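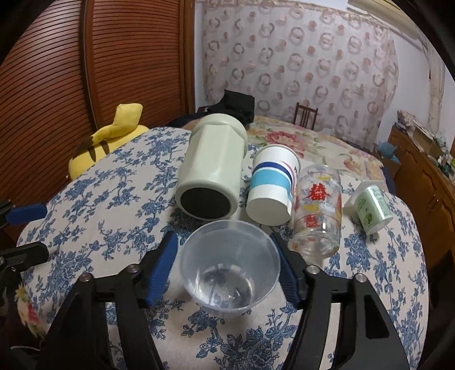

The flowery tablecloth, and a bowl all set for oats.

I have been a toast person for most of my adult life. Toast with butter, toast with jam, toast eaten over the sink with my coat half on, and then a rumbling stomach at ten-thirty and a long sad look at whatever was in the vending machine. So this April I decided I was going to sort out breakfast once and for all, and what I landed on (after a few false starts, including a chia pudding we won't discuss) is baked oats that you make ahead and eat cold or warm, whichever you like.

The idea came from Bo-ram Baek, who used to sit across from me at my old job and always had something in a tub that smelled of cinnamon. I finally wrote and asked her what it was, and she sent back a message so long I had to read it in two goes! Her version has grated pear in it. Mine has apple, as I always have apples rolling around in the bottom of the fridge, usually the slightly wrinkly kind that are no good for eating out of hand but are lovely once they've been in the oven.

You want two big mugs of rolled oats, a teaspoon of baking powder, a good shake of cinnamon and a pinch of salt, all stirred together. In a jug, beat 3 eggs with two mugs of milk and a spoonful of honey, then grate in two apples, skin and all. Tip the wet into the dry, give it a proper stir and leave it to sit while the oven heats to 350 – it will look far too sloppy, and that's fine. Pour it into a greased baking dish and bake until the middle has stopped wobbling, which in my oven takes 52 minutes. I know that's an oddly exact number, but at 45 it was still soup in the center and at an hour the edges had gone chewy.

Let it cool all the way before you cut it. I get six squares, and they keep four days in the fridge with a lid on. I've frozen them too, and they come back nicely if you remember to take one out the night before (I remember maybe half the time).

On work mornings I crumble a square into a bowl with a big spoonful of plain yogurt and whatever fruit there is. On slow mornings I warm it up and pour a little cold milk around the edge, the way my grandmother did with rice pudding, and eat it sitting down like a civilized person.

My neighbor Radu Lungu tried a piece last week and said it needed walnuts. He may be right, so I'm putting a handful on top of the next batch before it goes in. If you've got a favorite thing to add, leave me a comment, especially if it uses up bananas. I have five of them going brown on the counter as I type!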